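# A Long Table and a Pink Bowl

Emerson Sampaio answers my first question before I have finished it. "Yes, the brown paper is always there," he says. "With lemons you need paper." He plans table settings for Pärn, a small company that rents kitchen and party things, and in June he had 88 orders to prepare.

He learned the work at Windik, where he washed glasses for almost 10 months. "It was good for me. When you wash a thing, you know its shape."

I ask him what he puts on a table first. "The bowl. I am fond of pink, maybe too much. After the bowl I look for a green thing, and then the yellow comes by itself." The bottle rack is also a favorite of his. He likes that it is made of loops and that the bottles sit at different heights. "A straight rack is practical, but my eyes get tired of it."
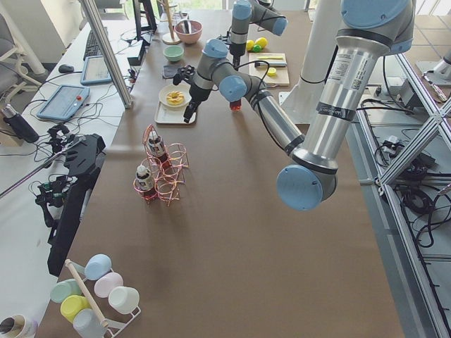
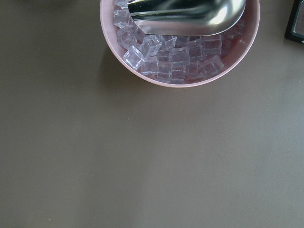 *The long table with the donut and the lemons (first), and the clear cubes in a pink bowl (second).*

We talk for some time about ice. For drinks, Emerson freezes it himself, but for a display he prefers clear cubes that stay the same until evening. "I pour them in and I do not arrange them. If I arrange, it looks like a shop."

And the donut? He laughs. "A plate must have something on it. A glazed one takes the light well."

His next order is a lunch for 50 people, and he has not decided on the plates. He would like to keep the white ones. His sister, who helps him with the packing, wants blue. "She will ask me again tonight," he says, and goes to look for more paper.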